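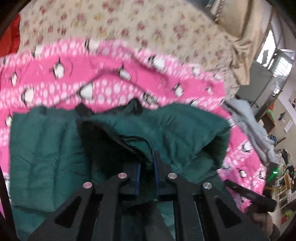 New pads, new bolt routine for Kendevance hand grippers

Kendevance has changed the way it looks after the hand-held grippers used on its clothes and bedding work. Pads now come off at a fixed count instead of when somebody complains. The change started in May and covers every unit the Billov team has out.

Trouble was slipping. Padded jackets mostly, the shiny sort – the fingers would close, take up a bit of cloth and let go halfway up. Azra Milošević, who runs the bench at Billov, went back through the log and found 339 dropped lifts on one gripper out of 3566. Most came late in the life of the pads. Cotton sheets hardly figured.

"We'd been blaming the jackets," she said. "It was us. Glaze on the pads, and one finger sitting a hair lower than the other."

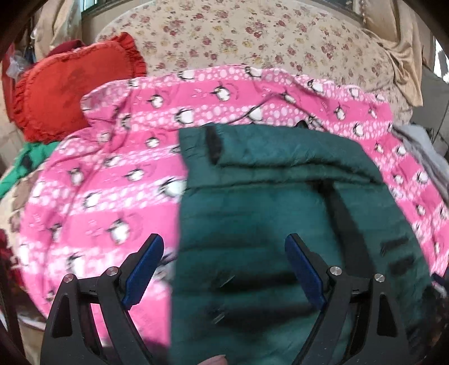

Fingers open over the teal padded item, blue pads facing each other.

The new routine is short. Wipe both pads before each home visit, plain water, no spray. Check the fasteners on the finger plates by hand, then with the small driver, no more than a quarter turn. Close the fingers on a strip of paper and pull. If it slides on one side the finger is out of line and the unit goes back to Billov, it dosen't get bent straight on site.

Lint is the other job. Fleece sheds into the cut-outs and works its way down to the linkage. Soft brush, dry. Valbona Nikolovski had been using a can of compressed air and has been asked to stop, it drives the fluff further in.

Replacement pads are from Gurotik, same blue, slightly softer. Fitting a pair and resetting the opening took 62 minutes the first time round. Now nearer half that.

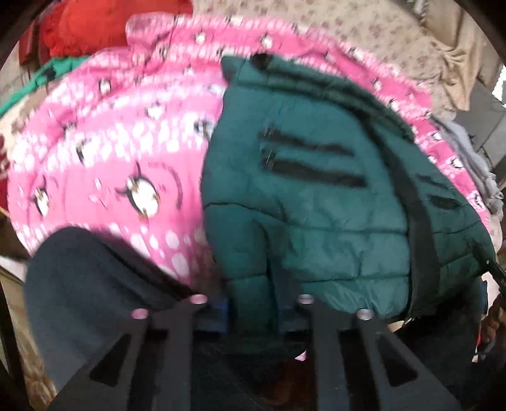

Todorova Bulletin, page 203

Not everyone is sold. Dušan Matić, who does a lot of the bed work, says softer pads drag on zips and he has already had one lift at the corner. Milošević wants to see the pad before she says anything. A harder version is on order for a trial, no delivery date as yet.

Handles stay as they are. There was talk of a shorter bar for work over low beds but that has been put back till after the summer.

Anyone holding a gripper with the old pads should bring it to the bench before 4pm, with it's log sheet. Spare drivers from Jasmina Dervishi, sign for them please.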